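Victim personal statement (Lelcombe)

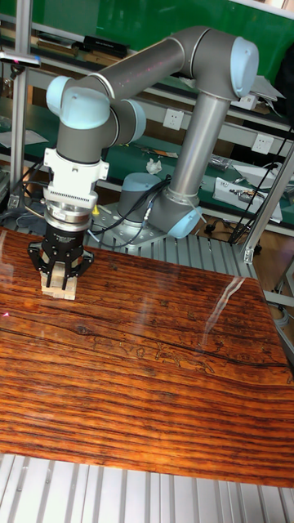 A robot arm holding a small wooden block over a tabletop.

In the courts of Lelcombe, a victim personal statement is a written account of the effect of an offense on the person harmed by it. It is placed before the judge after a conviction or guilty plea and before sentence is passed. It forms no part of the evidence at trial.

Form and content

The statement is made on form 119 and may not exceed 30 lines. It may cover physical injury, lost earnings, and changes in daily life. It may not propose a sentence or allege offenses that were not charged. Passages that do so are struck out by the court clerk, and both sides receive the edited copy. Where the victim has died or is a child, a close relative may sign.

Procedure

The prosecutor serves the statement on the defense before the sentencing hearing. The defense may dispute a fact in it, in which case the judge either hears evidence on the point or disregards it. A victim may read the statement aloud, have it read, or leave it on file -- the choice carries no legal weight.

Case law

In Stakis, an assault case, the appeal court held that a judge may not treat the absence of a statement as a sign that little harm was done. Štefanec extended the rule to statements withdrawn before the hearing. Gimus, a later burglary appeal, concerned a statement served late; the sentence was upheld.

Use

A study by Harriet Ridgeway examined 2911 sentencing files. Statements were present in 80 percent of the assault cases -- the share for property offenses was lower.

See also: Plea hearing; Compensation order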